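Fasville centre trials new layout for shared tea service

Aug 5, 2019

The Fasville Community Learning Centre has begun a trial of a simplified tea service for its meeting and activity rooms, replacing the communal urn and biscuit trays that have been used since the building opened. Under the new arrangement, groups that book a room may ask for a divided tea box to be placed on their table, together with cups and a small supply of sweets.

The trial was approved in May, following a review of room services by the centre's operations office. The review drew on 93 written comments from people who had used the building over the previous year. Most dealt with heating, parking and the booking calendar, but a good number raised the subject of refreshments, and in particular the distance between the upstairs rooms and the ground-floor kitchen.

Wulan Menon, the centre's operations manager, said the previous service had been designed for large public meetings and was poorly suited to the smaller groups that now make up most of the bookings. The urn took a long time to fill and heat, she said, and had to be drained and dried at the end of each day whether or not it had been used. Supplies were kept in a locked cupboard, and groups arriving in the evening often had to wait for a staff member to open it.

"A group of six people does not need an urn," Ms. Menon said. "It needs something that can sit on the table where everyone is able to reach it, and that one person can put away afterward."

The boxes were chosen after several types of container were tried in the staff room. Plain baskets were considered at first, but items shifted about when they were carried and the contents could not be kept covered. A wooden box with fixed compartments was preferred, and a hinged lid with a clear panel was favoured so that users could see what was inside before opening it. Staff have been asked to leave the lid standing open when a table is set and to close it when the room is empty overnight.

Under the guidelines issued to staff, each compartment is to hold one kind of item only. Chocolate bars are to be laid lengthwise in a single stack. Smaller goods may be grouped in the remaining compartments, provided that nothing stands higher than the rim and the lid can be shut without force. Cups are to be set out on the open table beside the box, within easy reach of the nearest chair. Hot water is supplied in a covered jug on request.

The guidelines also address the placing of the box itself. It is to stand near the middle of the table, with the front panel facing the side from which most people will approach, and well back from the edge. Working materials, papers and cables should be kept toward the sides so that the box can be lifted out without disturbing them. Where a table is needed for an activity as well as for refreshments, the group is expected to agree on a clear area for each before it begins.

One of the boxes, placed on a light wooden table in a carpeted room, has its lid upright and its compartments filled, with red-wrapped chocolate bars on the left and a cluster of small clear items on the right. A clear plastic cup stands next to it. 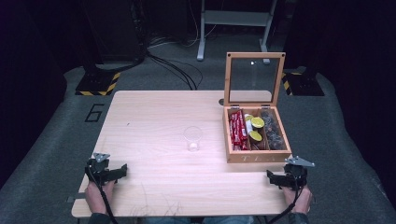 Khairul Menon asked whether the chocolate might be given less space, saying that the bars took up a compartment that could hold several kinds of tea, and that people who came for a hot drink should not have to look elsewhere for one. He proposed that sweets be kept on a separate plate, and that the box be reserved for the purpose stated on its front.

The operations office has noted the suggestion and will consider it at the end of the trial. In the meantime, groups may ask for a box filled entirely with tea when making a booking. A written request should reach the front desk two working days in advance, so that stock can be set aside.

The cost of the trial has been kept low. The centre has set aside $300 for boxes, cups and first supplies, to be drawn from the existing room services budget. There will be no change to booking fees during the trial, and no separate charge for tea or chocolate. A donation tin, which had been kept beside the urn, has been moved to the front desk.

Supplies are being provided by Rondonuwu, a local grocery wholesaler that already serves the centre's kitchen. Its manager, Azlan Rondonuwu, said the firm would deliver smaller quantities more often than before, to avoid goods passing their dates in storage. He added that individually wrapped items were easier to count and return than the mixed biscuit tins the centre had ordered in earlier years.

Not all rooms are included. The Lemurlow Room, which is used for painting and ceramics, will remain without a tea service, as food and drink are not permitted near the work surfaces there. The main hall will continue to use the urn for events of more than 32 people. Organizers of such events should contact the front desk in the usual way.

Users are reminded that the centre does not provide table clearing between bookings. Each group is responsible for removing used cups, wiping the table and returning the box to the shelf outside the room. Unopened items should be left in their compartments. Opened packets must not be put back, and any spill inside a box should be reported so that it can be emptied and cleaned before the next group arrives.

Kadri Vasiliauskas, who coordinates evening programs at the centre, welcomed the change but said its success would depend on the boxes being refilled at sensible hours. Evening groups had often found the old cupboard bare, she said, after a full day of use by others. Under the trial, boxes will be checked in the early afternoon and again before the first evening booking.

Allergy information for all items will be kept in a binder at the front desk, with a copy on the shelf where the boxes are stored. Groups that include young children are asked to tell staff when booking — an alternative selection can then be prepared. Ingredients are to be checked against the binder whenever a new product is introduced, and items without a readable label will not be put out.

The centre has also responded to comments about waste. Clear plastic cups will be used while current stock lasts, after which the operations office will decide whether to replace them with washable ones. Ms. Menon said a decision would depend on whether the upstairs sink could be repaired, as carrying used cups to the ground floor had been a common complaint in the past. People who prefer to bring their own mug are welcome to do so.

The trial will run for 9 weeks. Comments may be left in the book at the front desk or handed to any member of staff. Yusri Majimbun, of the operations office, will collect them and prepare a short report on the use of the boxes, the cost of supplies and the condition in which rooms are left. The report will be posted on the notice board in the main entrance, and copies will be available at the front desk.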